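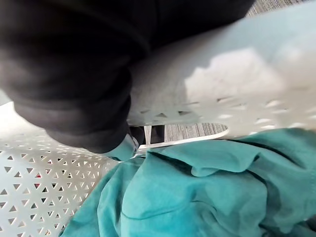

Định Khương wanted to know, after my last review, whether I would ever cover something people can afford. Fair enough, Định Khương. I give you the Stero, a white plastic laundry basket with little triangles all over its sides, sold by Neagu and picked up by me at Stinivora in Flakthorpe for 6 dollars plus tax.

I have owned it since January. In that time it has done nearly 257 trips between the bedroom and the washing machine, if I believe the tally on the inside of my closet door, which I started in a burst of scientific feeling and have kept up out of spite.

The basics

It's a basket. Clothes go in at the top. It weighs next to nothing, so you're mostly carrying the clothes, and the rim is wide and smooth enough that it doesn't bite into your fingers when you've stuffed in two pairs of jeans and a bath mat. My previous basket was wicker and left a pattern on my hip that took until dinner to fade.

The triangles let air through, and a damp T-shirt forgotten at the bottom overnight came out merely unpleasant. They also let everybody see what you own. If your black sweatshirt has been waiting for a wash since the weekend, the Stero will share that news with your guests.

Size is where opinions part. I'd call it a one-person basket, or two people who don't exercise. It sits happily on top of a nightstand, where mine spends more of its life than I'd planned, usually with something black and something teal sulking over the edge. 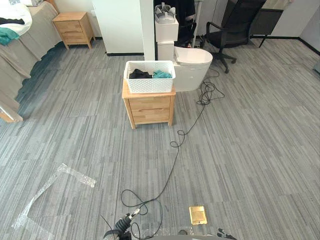
Too small for a family of four, was one reader's verdict when I mentioned I was testing it, followed by a long account of soccer uniforms. I can't argue. With four people you would need several, or a wheelbarrow.

At the machine

A basket has to be judged at the washer, and mine is a front loader, so everything happens at knee height. The Stero is low enough to set on the floor and scoop from, and it stays where you put it on a hard floor as long as nobody kicks it. I kick it. It slides beautifully.

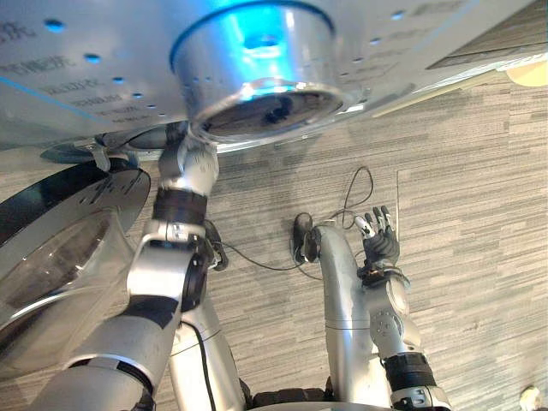 The inside is smooth apart from the holes, and the holes are my one real complaint. Drawstrings find them. So do bra hooks and the thin straps on anything expensive. You grab an armful, turn toward the drum, and the basket comes along too, swinging from a hoodie by one cord. I now tie drawstrings in a bow first, like a parent at a school gate.

Small items are better behaved than I expected. Socks stay in. A baby sock might make a run for it, but I don't have a baby to test with and the neighbors said no.

Dark clothes are easy to spot against the white plastic, and that has saved me at least one stray black sock in a load of towels. The drum is less helpful in this respect, so I still stick my head in and check.
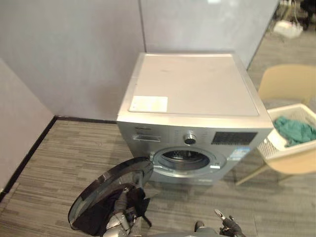
Cleaning and wear

Wipe it with a wet cloth. Lint gathers in the corners of the triangles, and there are a lot of corners. I tried an old toothbrush, got through 3 rows, and went to make coffee. A rinse in the shower did a better job.

No cracks so far, and I've sat on it once. The plastic has gone a bit dull along the bottom from all that sliding. Neagu also sells a lid, which I haven't bought, as I would only put clothes on top of it.

Would I buy it again? Yes, and probably a second one for towels. Stinivora keeps them at the back by the ironing boards, stacked so tightly that you'll need a foot on the lower one to get yours out.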